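From: Yvette Bergeron
To: sim-tools list
Date: July 22, 2021
Subject: Re: Rulton two-arm package, anyone tried the trial?

Francine Robichaud wrote:
> Has anybody run the Rulton trial yet? Quote is 2139 per seat and I have
> to say yes or no before the Sturia one lapses. Mostly care about small
> parts on the table. Does it choke?

Francine – yes, had it going since March on the old desktop. Quick notes, in a rush.

Install fine. Manual thin. Small parts OK once you drop the time step, default is too coarse and cubes creep. Contact solver set to 300 iterations, went up to 4000 and saw no differnce except the fan noise. Gripper tuning is fiddly, budget a day.

Support slow but they do answer. Ask for Hamidreza Mirzaei.

Price – too high for one seat imo. Thérèse got hers down to 2000 by asking.

Mug task from my setup below, default lighting.
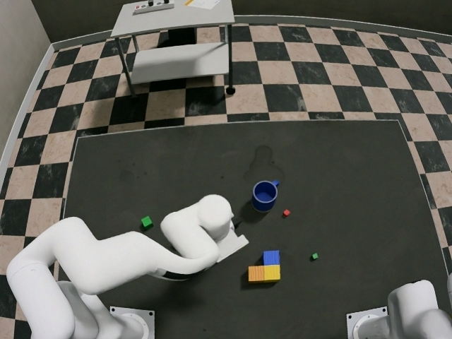 Rulton trial, two-arm table. Left gripper by the blue mug, blocks and cubes still out.

Can send teh config file if you want it.

Yvette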